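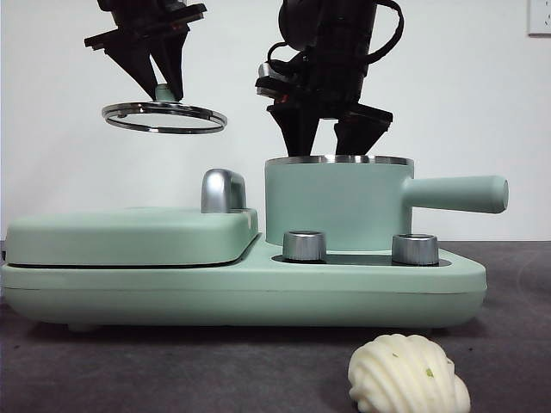 Minutes of the Skiltley Supper Club planning meeting, 04/03/2019

I took the notes again, so if you said something brilliant and it's missing, blame my handwriting. We met in the upstairs room at the library as usual and started late on account of the roadworks by the bridge. Apologies came in from the two households on Mill Lane, who both have the same cold.

1. Last meeting's minutes

Agreed, with one correction. I had put that the cheese night was "a bit of a disaster" and was asked to change it to "smaller than hoped". Happily changed!

2. Money

We have £1,730 in the bank, which is better than I expected after paying the winter hall hire. The gas bill for the hall kitchen hasn't come yet and the hall office couldn't say when it would, so please don't go spending it in your heads. I did suggest new tablecloths. There was a long silence and we moved on.

The price of a supper ticket stays as it is until October. A couple of people wanted to put it up now and get it over with, but most of us felt we'd only just got the Thursday regulars back and didn't want to scare them off again.

3. The spring supper

This took up most of the evening. We had 43 people at the last one and the hall will seat 47 if we use the wobbly trestle, so we're going to sell right up to the limit and somebody will fold up some card for the leg.

Menu: we went round and round on this. The leek and potato soup is in, no argument. For the main there were strong feelings about fish pie (lovely, but a nightmare to keep hot) against chicken and rice, and chicken and rice won on a show of hands. I voted for the pie and I'd like that written down, so I've written it down. The vegetarian main will be the squash and bean stew, made mild this time with the chilli sauce on the tables for anyone who wants it. Pudding is rhubarb crumble if the rhubarb behaves itself, apple if it doesn't.

Bread will come from Plellon, the bakery at the Prondville end of the high street. I've had their seeded loaf every week since Christmas and I'm quite evangelical about it, sorry. They want the order by the Tuesday before and they'd like the crates back afterwards, please, all of them.

4. Rice

I know, rice got its own item. Last time we did it in the big pan, and the bottom burned while the top was still crunchy. After a good deal of chat we decided to cook it in smaller batches at home and bring it along just before serving, wrapped in towels. It needs to arrive properly hot and get eaten straight away. Leftover rice goes in the bin at the end of the night and I don't want any more debates about it at the back door.

If you've offered to cook a batch, I'll message you with the amounts. We're all using the same bag from Joshi, the wholesaler, so that nobody ends up with pudding rice by mistake. (It was me. I did that once.)

5. The hall kitchen

The left-hand tap is dripping again and the hall office has been told. The second oven is fine but runs hot, so knock it down a bit from whatever the recipe says. We talked about labelling the cupboards and I said I'd do it, then remembered I said that in the autumn as well. Labels will be up before the supper.

The missing ladle is still missing. Please look in your kitchens.

6. Lifts and late arrivals

There's no evening bus back to Prondville any more, which is a real shame for the people who used to come over on it. We have 2 drivers who can do the run home after washing-up and we could do with another. If you've got a spare seat and don't mind leaving a bit late, tell me and I'll put you on the sheet.

We also agreed that soup will be served on time whether or not everybody has turned up. Latecomers get soup with their main course.

7. Any other business

Someone asked if we could have music. Someone else asked if we could please not. I've put it on the list for next time.

Tickets go on sale at the library desk from next week, cash or card. Bring your own mug for tea, as the hall cups are being replaced.

Next meeting: same room, same time, first Monday of next month. I'll bring the biscuits.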